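The Navwood Finale Broke Me a Little

2 Sep 2020
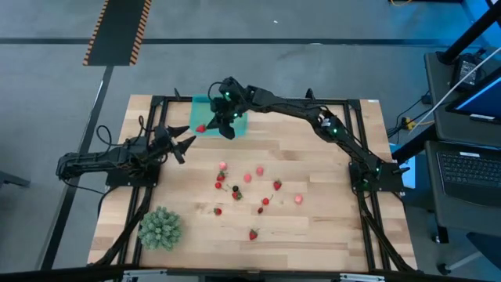
Okay, so I finally finished season 3 of Navwood last night, and I have been useless all day because of it. I started this show in a sulk. My cousin would not stop texting me about it, and I figured I'd give it one episode, complain, and go back to my baking competitions. Instead I burned through 13 episodes in less than a week, usually with a bowl of something sweet balanced on my knees. By the end it was small pieces of fruit, like the ones on that light wooden tabletop, because I'd eaten every cookie in the apartment by the time Elisa Fontana walked back into Mallitz.

And that walk! If you haven't seen it, stop reading, go watch, come back. She's been gone since the pilot, everybody in town has a different story about what she did, and then she just strolls up the main street in a raincoat and asks for a coffee. No music at all. I yelled so loud my neighbor knocked on the wall.

What I love about the character is that the writers let her be wrong. She's wrong about the Monti brothers, she's wrong about the fire, and she is so, so wrong about who has been sending the letters (I guessed in episode four and I will be bragging about it until November).

I do have complaints. The whole Trirnura subplot could have been a single scene. We spend what feels like a month in that hotel, and all we learn is that the manager keeps a ledger with 458 names in it, which never comes up again. Why give us the exact number? I rewound it twice looking for a clue. And the lighting in the cellar scenes is so dark that I had to close the blinds and turn my screen all the way up, and I still missed who was holding the key.

But the last ten minutes, wow. The boat, the phone ringing in the empty house, that tiny smile. I've read theories that it's all a dream and I refuse. She's alive, the letter is real, and the brother is lying.

I'm rewatching from the pilot this weekend, with subtitles on this time. Tell me in the comments who you think had the key!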